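Plostwood's Saturday swap shop is moving, and I for one can't wait
June 29, 2025

Well, it's official. The Plostwood swap shop has outgrown the old reading room on Plullgate and is off to the former Bastos carpet showroom in September. I got the email just as I was putting the kettle on and I may have done a small dance in the kitchen.

If you've never been, the idea is dead simple. You bring in something you don't use any more, you get a paper token, and you swap the token for something you do fancy. Jam pans, jigsaws, garden shears, a fondue set that has now been through my house twice (I missed it, all right?). No money changes hands unless you want to drop a coin in the tin by the door.

The trouble has been space. When it opened there were 16 shelves and you could get a pushchair between them. There are still 16 shelves and you can't get a pushchair anywhere near them, and on a rainy morning the queue goes right back to the bus stop. Last year 3000 things went through the place, according to the notice by the till, and I should think a fair few of those were mugs.

The Bastos building has been shut since the carpet people went to the retail park, and it's a whopper. It has a loading door at the back, so people can at last bring furniture without carrying it sideways up the front steps, and a proper loo. There's parking for 20 cars too, though the 57 bus stops right outside and I'd take that if I were you, as the turning off the main road is horrid.

A few things will change. Furniture will have its own corner and you'll need two tokens for anything bigger than a bedside table. Children's clothes are getting a rail of their own, sorted by age, hurrah! Electrical bits have to go to a separate counter, where they'll be checked over before anyone takes them home. Books stay as they are, one token for as many as you can carry in both arms. I have been practising.

Not everybody is thrilled. The woman in front of me in the queue last week said she'd miss the reading room because she can walk to it, and I do see that. Plullgate is going to feel a bit flat without it, and the café next door must do nicely out of all of us hanging about. The reading room itself goes back to the council and I've not heard what they want to do with it. If you know, write in.

Swaps carry on as normal on Plullgate all through the summer, with a two-week gap before the move so everything can be boxed up. Old tokens will still be good at the new place, so don't go chucking them out. I've got four in my coat pocket and a fifth that's been through the wash, and I fully intend to try my luck with that one too.

Opening hours at the new building haven't been settled yet. I'll put them up here when they are.
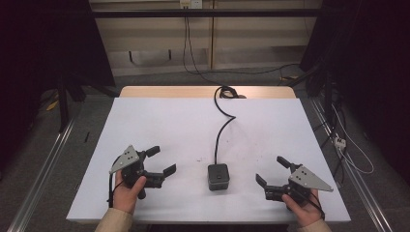 A small black box on a white tabletop, with a tiny button on top.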